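Budgeting for a Two-Arm Assembly Cell: Where the Money Goes After the Arms

Oct 31, 2025

When Wastau, a maker of small gearboxes, began planning its first automated bench, the purchase request had one line on it: two robot arms. The request that was approved in the end had 32. The arms were still the largest item, but they accounted for less of the total than the plant had expected.

The trial task is a planetary stage. A round plate carries three upright pins, and small spur gears have to be picked from the work surface and set onto them. The parts are cheap and the motion is short. The difficulty is in the fit between gear bore and pin, and this is what the budget has to pay for. 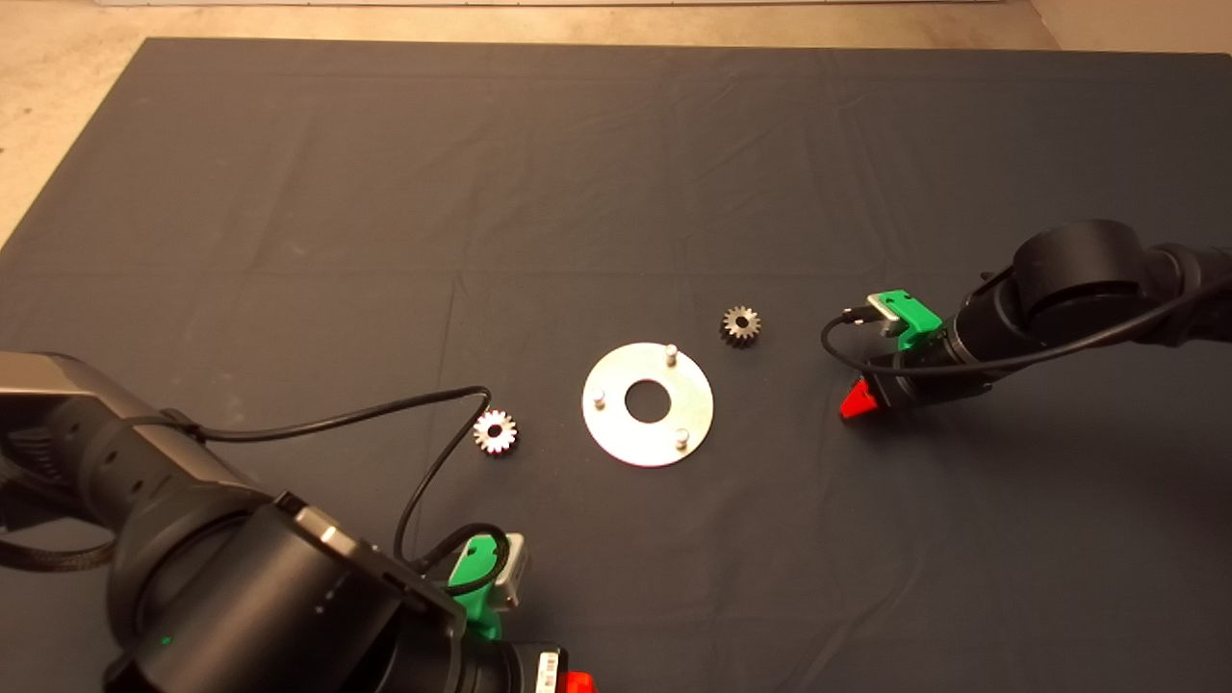
Fingers and brackets

Wastau planned for printed gripper brackets from the start. A printed bracket can be revised overnight, and Palwood, the integrator on the project, quoted a flat price for revisions through January. Machined brackets were priced as an option and deferred until the finger shape is settled.

Fingers and finger pads should be listed as consumables. Foam pads wear at the tip first, and a worn pad changes the grip on a small gear before it looks bad enough to replace. The plan allows 100 pads for the first year, at a cost small enough that the buyer had left them off the first draft.

Cables belong in the same section. Each gripper needs enough slack to turn through its full range, and slack wears where it rubs. Spare cable sets were quoted with a delivery time of 31 days, so Wastau ordered one set per arm with the original equipment.

Work surface and vision

A cloth surface costs little and keeps a dropped gear from rolling far. It also creases, and it has to be lifted and laid flat again from time to time. Mosquera, which supplied the wrist cameras, recommends a matte gray material for metal parts that reflect overhead light.

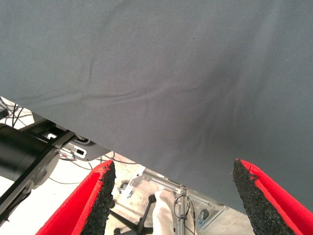 The camera line should cover mounts, cables and the hours needed for calibration. On this project the hours came to more than the cameras. Buyers who compare quotes on hardware price alone will miss this, as some suppliers include calibration and others bill it by the day.

Labor

The plan sets aside 835 hours of staff time for the first year. Most of it is for setup, part presentation and fault recovery – work that falls to the people already running the line. Olla, the scheduling software in use at the plant, books those hours against the cell so they show up in its running cost.

Wastau has kept the second cell out of the current budget. The decision will be made on cycle time and dropped parts from the first one, using the same gears and the same plate.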